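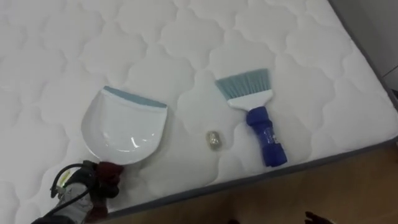 4. What the diaries told us about bedding

4.1 Washing and airing

We had expected the diary study to be mostly about sleep, and so had the people who kept the diaries, but a great many of them wrote more about their sheets than about their nights. Of the 564 diary pages that came back to us from Tolamley, 77 mention changing or airing the bed on that same day, often in a good deal of detail, and it seemed a shame (and poor research too) to leave all that kindly given material in a drawer.

The diaries were kept through March, when the mornings in Tolamley are still cold enough that opening a bedroom window is a decision. Many writers took the covers off before breakfast and left them off until the room was wanted again. One woman in the Pal district folded hers over the banister every morning and had done so since she was married, and she gave us the history of the banister as well, for which we thank her.

We sorted the 77 pages by the reason the writer gave, where there was one. Smell and dampness came up most, then visitors, then the plain fact of its being the usual day for it. Dust came up less than the housekeeping manuals had led us to expect (see Section 2), and where it did come up it was nearly always in connection with the floor under the bed.
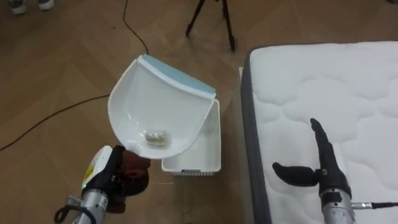
Did people who aired the bed in the morning say they slept better that night?

They did, by a small margin, on the five-step scale printed at the foot of each page. The difference shrank once we set aside the people who had also gone to bed early, and we would not lean on it.

A word is needed on how the scale was used. Benito Pastor, who read every page before any of us began sorting, noticed that some writers circled two numbers when they could not make up their minds. We took the lower one each time. Hsu had used the same rule in the earlier Panen survey, and keeping to it lets the two sets of answers be laid side by side.

4.2 The mattress itself

The last page of the booklet asked what kind of mattress the writer slept on and when it had last been turned. We had worried that people would not know what we meant by a quilted top, and in the interviews several asked to be shown one.

Figure 3. Mattress with a quilted top, stitched in a scalloped pattern. 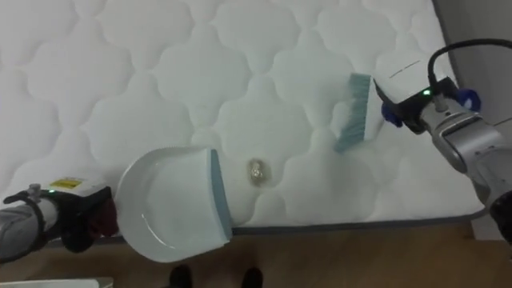
Turning was a subject on which couples disagreed, sometimes on the same page and in two colors of ink. The older writers had been brought up to turn a mattress with the seasons and felt a little guilty about having stopped. Younger ones had often been told by the shop that theirs had only one sleeping side, and so they spun it head to foot if they did anything at all. In 9 of the booklets the question was left blank, and Wen-hsiung Hsu was good enough to telephone those homes and ask again.

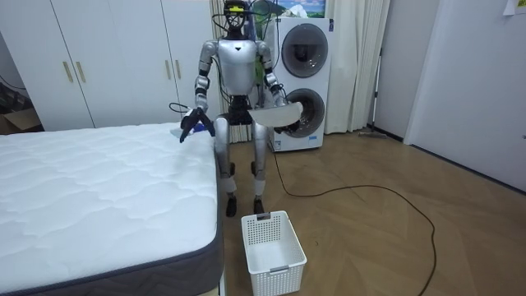 4.3 Limits of the diary material

People who agree to keep a diary for a month are tidy people, or at least patient ones, and we should not suppose that the rest of Tolamley looks after its beds in quite the same way. We also gave out the booklets through the Plellotetti reading rooms, whose regular visitors are older than the town as a whole. The page for the first day asked for the time of waking but left too little space for it, and many writers ran on into the margin, where the copying machine lost the ends of their lines.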